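Where the Returns Go
How a regional parts distributor rebuilt its reverse flow from the dock inward
By Houda Mansour
10/25/20

Forward logistics has a literature. There are textbooks on slotting, wave planning and truck loading, and most warehouse managers can recite the main points of them. Returns have a shelf near the back door and whoever is free after lunch.

At Nireno, which distributes plumbing and heating parts to contractors across three states, that shelf had grown by last September into a row of pallets 27 feet long. A count taken at the end of the month put the backlog at 3,378 units. Most of the goods were sellable. A compression fitting that comes back in a sealed bag has lost none of its value, but it can't be sold until the inventory system knows where it is, and the system listed every one of those units as "in transit."

Salma Amrani was hired to run the reverse flow after the count. Her background is in hospital supply, where a returned item has to be traced to a lot number before anyone may touch it again. She spent her first two weeks at the dock with a stopwatch and a clipboard, timing the steps between the truck door and the stock location.

The work itself, she found, took very little time. Opening a carton, checking the contents against the return slip and assigning a grade came to a few minutes for an ordinary line. The remainder of the cycle, which averaged 27 days, was waiting. Cartons waited to be opened, opened cartons waited for a credit decision, and credited goods waited for someone to walk them back to the aisle.

"People kept asking me for a faster inspection," Amrani says. "Inspection was fine. The goods were standing in line for a signature."

The credit decision was the longest of the waits. Under the old procedure, the warehouse sent a paper slip to the sales office, the sales office confirmed that the contractor was entitled to a refund, and only then did the warehouse receive permission to restock. The two questions had been tied together since the company's early years, when a single clerk handled both. Physically, they have no bearing on each other. A valve that belongs to Nireno and a valve that still belongs to the customer pending a dispute can both be graded, labeled and put in a known location.

Amrani separated them. Goods are now graded on arrival and entered under one of two status codes: available, or held. Held goods go to the same aisles as everything else, in locations the picking software is told to skip. When the sales office releases the credit, the code changes and nothing has to be moved.

The grading step was rebuilt next. Nireno had been using a scale with 8 grades, inherited from a software package called Brustov that was written for consumer electronics. Several of the grades described conditions that don't occur in pipe fittings. Inspectors disagreed on the middle of the scale so often that the same item, put through twice, came out differently in a large share of trials. The present scale has four grades: sealed, opened and complete, incomplete, and scrap. Each is defined by what an inspector can check by hand at the bench without a reference manual.

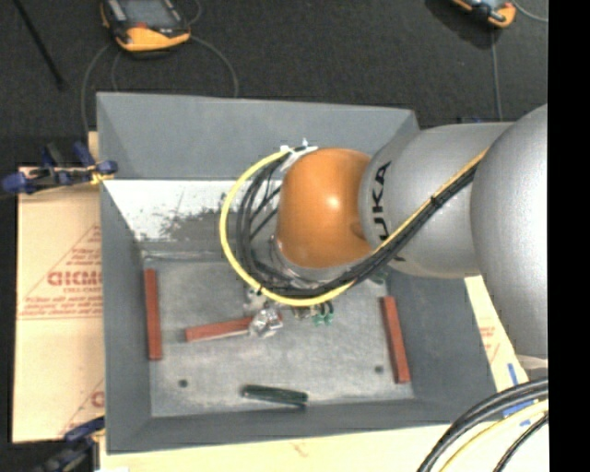 Repeatability improved at once, although the change had a cost. Under the old scale, lightly marked goods could be sold at a small discount through the outlet counter. The new scale has no place for them, so they are graded either as opened and complete, and sold at list price, or as incomplete, and sent to the supplier. The outlet counter's revenue fell through the spring. Amrani considers this acceptable and the branch managers, by and large, do not.

Container choice turned out to matter more than the planning documents had allowed for. Returns arrive in whatever the contractor had in the van: cartons, buckets, feed sacks, the occasional drawer. The first version of the new process called for everything to be moved into uniform totes at the dock. This made the inspection bench tidy and doubled the handling at the door. In the second version, mixed small parts are moved into totes and anything already in a sound carton stays where it is, with a label on the short side.

The label is the one piece of the project that was bought new. It comes from Fahmy, a printing firm that had previously supplied the company's shelf tags, and it carries a return number, a date and a large single letter for the grade. The adhesive took three attempts. The first would not stick to oily cartons. The second stuck to them permanently, along with everything else, and had to be scraped off before resale.

Freight back to suppliers is still unresolved. Nireno's largest vendor, Skurus, accepts returns only in full pallets of a single product family, a rule intended to keep its own receiving dock simple. For a distributor of Nireno's size, a full pallet of circulator pumps may take months to accumulate. During that time the pumps take up floor space, and their warranty periods continue to run. Amrani has proposed mixed pallets with a printed manifest on each side. Skurus has agreed to a trial in one region, with terms that both firms describe as provisional.

There is a broader accounting question behind the trial. Most distributors book the cost of returns as a percentage of sales and leave it there. The percentage is stable from year to year, and a stable number attracts little attention. It conceals the difference between a return that is restocked the same afternoon and one that sits until the product line is discontinued. Nireno now reports the age of its returned stock alongside its value, on the same page, in a table that goes to every branch.

The first of those tables was not well received. Two branches showed goods older than the managers who were responsible for them had been in the job -- a matter of inherited stock in both cases -- and there was some discussion of whether the age should be counted from the original return or from the last inventory. It is counted from the original return.

The row of pallets by the back door is down to a length of 8 feet. What remains is mostly special-order ductwork, cut to size for buildings that have since been finished with something else. It can't be sold, and the scrap dealer wants it sorted by gauge before he will quote a price.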